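Section 4: Hanging and Leveling Your Kabbaj Wall Mural System

Revised June 23, 2021

You have opened the crate, read Section 3, and confirmed that the wall you intend to cover is a wall. Congratulations. Most of what follows is easy, and the parts that aren't easy are marked.

The Kabbaj comes as a set of printed panels, a top rail, a bottom rail, a bag of clips and a small tool that looks like a bottle opener and will be used as one by someone in your household. Please buy them their own. The clips don't seat properly without it.

What you need before you start

A level at least as long as your forearm
A pencil (a pen will bleed through the lighter panels, and skies are mostly lighter panels)
A drill with a masonry bit if the wall is tiled or brick
A stud finder, or a willingness to patch
A stepladder
A second person who can hold things still without offering opinions

CAUTION: The top rail is 240 centimeters long and bends in the middle when carried by one person. It also goes through doorways more slowly than you do. Carry it with someone at each end.

4.1 Marking the wall

1. Decide how high the top of the picture should go. Measure from the ceiling, then measure from the floor. If the two measurements disagree from one side of the room to the other, your ceiling is not level. Very few are. Go with the floor.

2. Draw a light pencil line the full width of the mural.

3. Stand at the far side of the room and look at the line. If it looks crooked but the level says it's straight, believe the level today and your eye tomorrow. A picture with a horizon in it can be shifted up to 13 millimeters using the adjusting screws (see 4.4), which covers most disagreements between physics and taste.

4. Mark the screw holes using the paper template. The template is printed on both sides. Side A is for plaster and drywall. Side B is for tile. Customers who drill Side A into tile are welcome to call us, and we will be very kind about it.

4.2 Fixing the top rail

1. Drill the holes. On tile, put a cross of masking tape over each mark and start at low speed with the hammer setting off. Turn the hammer setting on only when the bit has gone all the way through the tile and you can feel the wall behind it.

2. Vacuum the dust as you go. It will otherwise find its way onto the adhesive strips in 4.3, and those strips forgive nothing.

3. Push in the plugs until they're flush.

4. Hold the rail against the wall with the lip facing up. The lip faces up. We have printed a small arrow on the back of the rail, and starting with this edition we have printed a larger one next to it.

5. Drive the center screw first and leave it slightly loose. Add the two end screws, check the level, and tighten all three. Then fit the rest in any order that makes you happy.

NOTE: If a screw spins without biting, the plug is too small for the hole. Use the gray plugs in the spare bag. Do not use toothpicks. We know about the toothpicks.

4.3 Hanging the panels

Panels are numbered on the back, starting at the left as you face the wall. This is the only numbering in the box. The letters on the cardboard belong to the cardboard.

1. Leave the panels flat in the room overnight so they can get used to it. A panel hung straight from a cold car will shrink or swell by a hair, and a hair is exactly the width of the gap you'll be staring at during dinner.

2. Wipe the top rail with a dry cloth and peel the liner off its adhesive strip.

3. Hook panel 1 over the lip and let it hang. Don't press yet.

4. Slide a clip up behind the right-hand edge and turn it with the tool until it clicks.

5. Hook panel 2 and bring it over until the edges touch. Check the match at eye level, where you'll be looking, before you check it anywhere else. Mountains and tree lines show a mismatch right away. Clouds will let you get away with a lot.

6. Repeat until you run out of panels. If you run out of wall first, go back to Section 2, where there was a step about measuring.

7. Press along the top from the center outward.

CAUTION: The strip reaches full grip in the first minute. A panel can be lifted and rehung once. The second time, it comes away with its own ideas about which layers belong together.

4.4 Closing the seams

A seam that looks fine at noon may show up as a bright line in the evening, usually near the top where the panel meets whatever is next to it. The usual cause is a clip that hasn't been turned all the way. 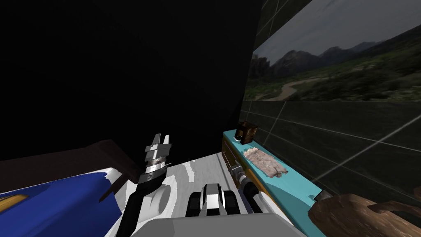 Work down each joint with the tool and give every clip a further quarter turn. You should feel it stop. If it keeps going, the clip has cracked, and there are spares in the same bag as the gray plugs.

For gaps that survive this treatment, use the adjusting screws under the end caps of the top rail:

1. Pull off the end cap. It's tighter than it needs to be. Telmo Manzano, who designed it, has heard.

2. Turn the screw clockwise to raise that end and counterclockwise to lower it. Half a turn at a time is plenty.

3. Walk to the other side of the room and look. Walk back. You'll do this more often than you expect, so move the coffee table now.

4. Replace the cap.

Do not fill seams with caulk, toothpaste or correction fluid. The Sunik touch-up pens sold with the system come in three grays and a green and are meant for nicks in the printed surface only.

4.5 Fitting the bottom rail

The bottom rail keeps the panels from tapping against the wall whenever a door closes. It carries no weight and should not be asked to. It is not a shelf, a towel bar or a place to hang a bicycle lock.

1. Slip the rail over the lower edges, starting at either end.

2. If the mural stops above tile, leave a finger's width between the rail and the top row so you can still clean the grout. Nobody plans to clean the grout, but the next owner might.

3. Fit the two end caps. These are loose, to make up for the others.

4.6 First week

Keep radiators on low and don't wash the surface for the first few days. Small ripples that appear in this period normally flatten out without help. Ripples still there after a week mean a panel is caught on the lip, and you'll need to unclip it from the bottom up.

After that, wipe with a damp cloth when it needs it. The printed face is good for 300 gentle wipes or 13 annoyed ones.

Replacement clips are part 81 and can be ordered from the Flarport warehouse in packs of ten. Address anything stranger to Marcela Hrubý in customer support, and please include the number from the back of panel 1, which you will wish you had written down before hanging it. There is a space for it on the inside cover.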